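Ticket 3300: Order confirmation emails not reaching customers
Opened by: Jadwiga Kwiatkowski
Shop: Głowacki home goods
Platform: Falow store, mail sent through Skasuto
Priority: Normal, raised to High on the second comment
Status: Closed
Date opened: April 30, 2024

Problem as reported

Customers place an order, the payment goes through, and the order shows up in the admin panel. The confirmation email does not arrive. It is not in spam either, at least for the customers I asked. Shipping notices still go out and people get them. Password reset emails also work. Only the order confirmation is affected.

I first heard of it from a customer who ordered twice, thinking the first order had failed. I have refunded the second order. Please don't reopen it.

What I already tried

Turned the confirmation email off and on again in Settings > Notifications. No change.

Sent a test email from the same page. The test arrived within a minute.

Placed a real order on my own account for one doormat. No confirmation.

Logged out, cleared the browser cache, placed the order again. Same result.

Reply from support

Thanks for the details. Since the test email arrives, the connection between your store and Skasuto is working. The test uses a short built-in message, though, and the real confirmation uses your own template. Please tell us:

Has the confirmation template been edited since September?
Do all orders fail, or only orders with certain products in them?
What does the mail log say next to one of the missing messages?

The log is under Tools > Mail Log. Set the filter to "All", as the default view hides rejected messages.

Reply from Jadwiga Kwiatkowski

The template was edited when we changed our return address. I did that myself and only touched the footer.

I did not know about the filter. With "All" selected I can see the missing messages. They are marked "rejected – message too large". So they never left.

On the products: I went through the recent orders. Orders for kitchen towels got their confirmation. Orders with anything from the Shoe Storage category did not, and neither did the doormat, which I moved into that category when we reorganized the menu. I uploaded the new pictures in that category without resizing them.

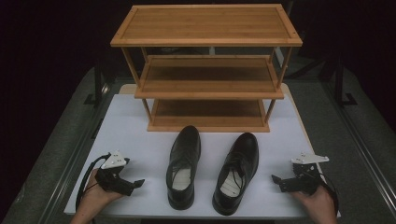

Cause

The confirmation template has a "Related items" block at the bottom. The block takes the category picture and the product pictures and attaches them to the email. It is supposed to use the small copies the store makes on upload. Those copies were missing for the Shoe Storage category, so it fell back to the originals, and the message went over the size limit.

The small copies were missing because the image task had stopped. It was waiting on the Futel backup add-on, which had locked the uploads folder and never released it. The add-on's own status page showed the backup as running.

Fix

1. In Add-ons, pause Futel. Wait until the status changes to Paused.
2. Go to Tools > Media and choose Release folder lock.
3. Choose Rebuild small copies. Pick the category if you don't want to run it for the whole store. The rebuild took roughly 3 minutes here.
4. Open the confirmation template and set Related items to "Linked" – this keeps pictures out of the message itself.
5. Save, then place a real order. The test button does not use the template.
6. Turn Futel back on and move its start time so it does not overlap with the image task.

Reply from Jadwiga Kwiatkowski

Did all of the above. Step 2 gave me a "permission denied" message the first time. I was logged in as shop manager. It worked from the owner account, so you may want to add that to the instructions.

The confirmation for my test order arrived. I resent the missing ones from the mail log by ticking them and choosing Resend, and 2 of them bounced because of mistyped addresses. I'll call those customers.

Reply from support

Note about the owner account added to step 2 in our copy. The add-on lock has been passed to the Falow developers as a separate ticket. Closing this one. It can be reopened by replying to the email.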